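Automation at a Care Housing Provider: What Changes for the Home Aides
Student project report, Imelda Aquino
Supervisor: Teresa Ó Néill

3. Work studied

Torero provides home aides to 149 households in Pirneck. In November it began moving bed making and blanket folding to a machine called Bremon. Aides now record these jobs with hand-held grippers, and the machine is trained on the recordings. I followed 2 aides and read the 1,612 task notes the company let me use. 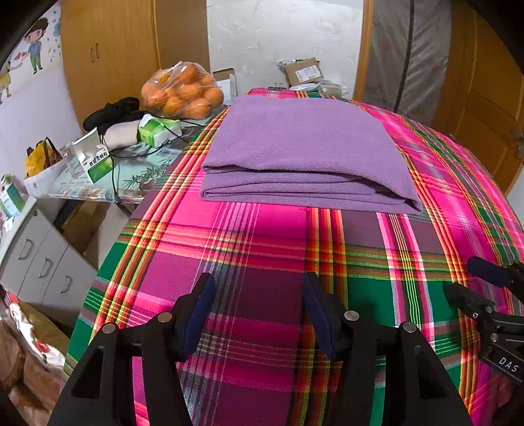
Figure 1. Folded blanket on a bed, with hand-held grippers in the foreground.

Aides told me the folding was never the hard part. What they minded was doing it slowly and the same way each time. One had folded blankets in thirds for years and was asked to change to halves. Pay for recording hours is the same as for care hours, but they are scheduled separately, so a visit can be split in two. 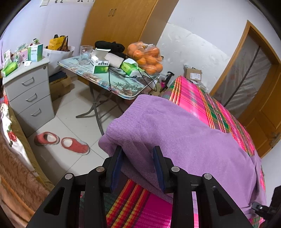

Job descriptions at Torero have been rewritten once since the start. The new version lists "linen" under machine tasks and leaves everything else in the room to the aide. In a room like the one in Figure 2, that covers a good deal: the open medicine box next to the mug, the bag of oranges, the slippers on the tiles. Both aides said they notice how a client is doing from things like these, often while their hands are busy with the bed. Seven of the task notes from Ghaffari, the second district, say the same. I did not find a place in the new schedule where this checking is given time.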